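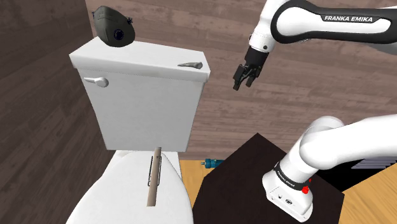 4.2 Bathroom tidying

The bathroom set is the hardest of the household chores we tried and the one we get asked about most, so we give it its own section. All of it is in simulation. Figure 3 gives one start state. Respirator mask on the tank lid, small gray curved object near the lid's front corner, long wooden handle across the closed seat. Arm on a pedestal beside the toilet.

The task is to clear the tank lid and the seat lid without knocking anything to the floor. Sounds easy. A person would do it without thinking and mostly one-handed. We ran 1,918 episodes with the Prerketti planner, with object poses shuffled between episodes, and scored each one pass or fail. No partial credit. An earlier version did have partial credit and it made everything look better than it was, so we dropped it.

Figure 3. Bathroom tidying, simulated start state. Single arm with parallel-jaw gripper, objects on the tank lid and on the seat lid.

Main result - not yet. The planner cleared both lids in 15 percent of episodes. Small objects that lie flat were the first problem. The fingers have to come down close to the lid, and a small error in height means either a closed gripper with nothing in it or contact with the lid itself. Most episodes that failed early failed at this point, before the long object was even attempted.

The mask was better than expected. Plenty of edges to grab, and it does not matter much which one. What hurt was the release. Straps were not modeled, so we would expect a real mask to be worse, and the numbers here should be read with that in mind.

Long handles were bad. Grasping was fine in most cases, but lifting a long piece from anywhere other than near its middle swings the far end, and the far end hits the tank or the bowl. Endang Sumampouw added a regrasp step (set down, move along, pick up again), which helped with the swinging but almost doubled the episode time. We kept it in for all results reported here. Without it teh long object was a fail nearly every time.

4.3 Comparison with the shop-floor set

Same arm, same gripper, same planner, but bench clearing in place of the bathroom. Success goes up to 50 percent. We do not think the shop-floor objects are easier as such. The bench is wide and flat and there is free space on every side, where a toilet leaves narrow surfaces at 2 heights and a wall behind. The Wakesen baseline shows the same gap between rooms, though it is lower on both. Staniforth was only run on the bench and is left out of the table.

We use cookies to improve your reading experience. By continuing to browse you agree to our use of cookies. Manage preferences

So for the question in the title, whether a single arm can be left alone with a chore like this, our answer is no for bathrooms and maybe for benches. A second arm would probably fix the long-handle cases. It would not fix the flat ones, those need better height estimates or some kind of touch sensing at the fingertips, and we have niether in the current setup. Runs with the Cendard tactile model were started in August and are not included.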